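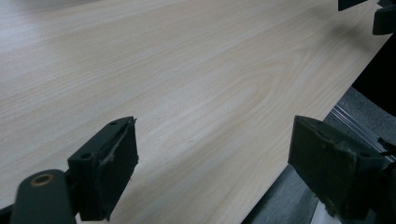
Pale wood-grain panel, straight grain with some arches near the middle.

August, getting on for 11 p.m.

Dome open since just after dusk and the sky is the best we've had in weeks, so I'm writing this between exposures with a cup of tea going cold beside me. Running the Satti spectrograph on the small telescope again, the one the first-years will be using for their stellar types lab, and I wanted a proper go at the whole exercise before we let them loose on it!

Started with the lamp. The line at 700 nm (well, the one we've always called the 700 line) came out a touch to the red of where the old solution puts it, by 2 pixels, and the same shift shows up at the blue end, which is a comfort. A plain offset I can live with. I've saved a new wavelength solution in the Sangate folder and left the old one alone, so please don't tidy it away just yet.

Then Vega, because how could you not. Lovely deep Balmer lines, even in the short exposures, and I think the students will be delighted with them. Arcturus after that, a forest of metal lines by comparison, and I sat looking at the two plots side by side for far longer than I needed to. I'd like to make that pair the opening of the handout. The old one began with a page on gratings and I do feel we lost a few people there (I would have been one of them at eighteen).

Fullo, the reduction script, fell over on file 948. Something in the header, a missing exposure time by the look of it. I typed it in by hand and it ran through happily, but it'll need a proper fix before term. Darks are done, 100 of them, all in the Drastska directory with the flats from last week.

Still to do: a cooler star if one clears the trees, guide camera focus (soft again, colour me unsurprised), and the question of whether students should pick their own targets. I'm leaning towards yes, from a short list.

A bit of high cloud coming in from the west now. One more lamp frame and then I'll close up.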